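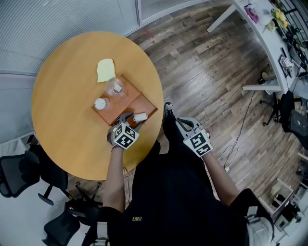
Round table with a brown tray, a glass and a slice of bread.

Skircombe Household Words

A word list of everyday terms for food, tableware and kitchen work, taken from handwritten household books and from spoken interviews in Skircombe and Jarkby. Version 2.

Contents

entries.csv — the word list, one row per headword, 1752 rows
quotes.csv — short quotations showing the words in use, 4000 rows
sources.csv — the books and interviews the quotations come from
variants.csv — spellings merged under each headword
CHANGES.txt — differences from version 1

All files are UTF-8 with Unix line endings. Fields are separated by commas and quoted where needed. There is a header row in each file.

Columns in entries.csv

id: a number that stays the same between versions. Deleted ids are not reused.
headword: the most common spelling in the sources. If two spellings tie, the older one is used.
pos: noun, verb, adj or other.
gloss: a short meaning in present-day American English.
place: S for Skircombe, J for Jarkby, B for both.
status: checked or unchecked.

Columns in quotes.csv

quote_id, entry_id, source_id, text, page. The page field is empty for interviews. Text is given as written, including mistakes, except that long s has been changed to s. Words we could not read are marked with [?]. A quotation that shows two headwords appears twice, once under each.

How the list was made

The household books were read in full and every term for food, dishes, vessels, linens or kitchen tasks was copied out with its sentence. Recipe titles were skipped unless the word also turned up in the body of a recipe. Interviews were typed up first and then searched the same way. Glosses for Skircombe were written by Floarea Sima, who also went through the merged spellings in variants.csv.

Jarkby glosses were started later and are less complete. Of the rows marked J, 501 are still unchecked. Most of these have a gloss, but it was guessed from a single quotation and should be treated that way.

Known problems

Words for bread and for grain are hard to keep apart in the older books. "Loaf" sometimes means a shape of sugar, and we have split it into two entries, but some quotations may sit under the wrong one.

Measures are not converted. A "cup" in one book is not the same as a cup in the next, and several writers used whatever was on the shelf.

The place field records where the source was written or spoken, and a writer may well have learned the word somewhere else. Please don't draw dialect maps from it.

Changes since version 1

The Montecinos recipe notebook was added. The pos column was cleaned up — version 1 had both "adj" and "adjective". Duplicate quotations from the same page were removed.

Loading

The files open in any spreadsheet program. Set the id columns to text on import if your program drops leading zeros. The Kalau concordance tool reads quotes.csv directly, but it expects the page column to come before text, so swap those two first.

Use and credit

Free to use, copy and change for any purpose with credit to Skircombe Household Words and the version number. Quotations from interviews should be kept to the length given in quotes.csv. Full recordings are not part of this release.

Corrections are welcome. Send the entry id, the field and the new value, with a source if you have one. The next round of corrections goes in each April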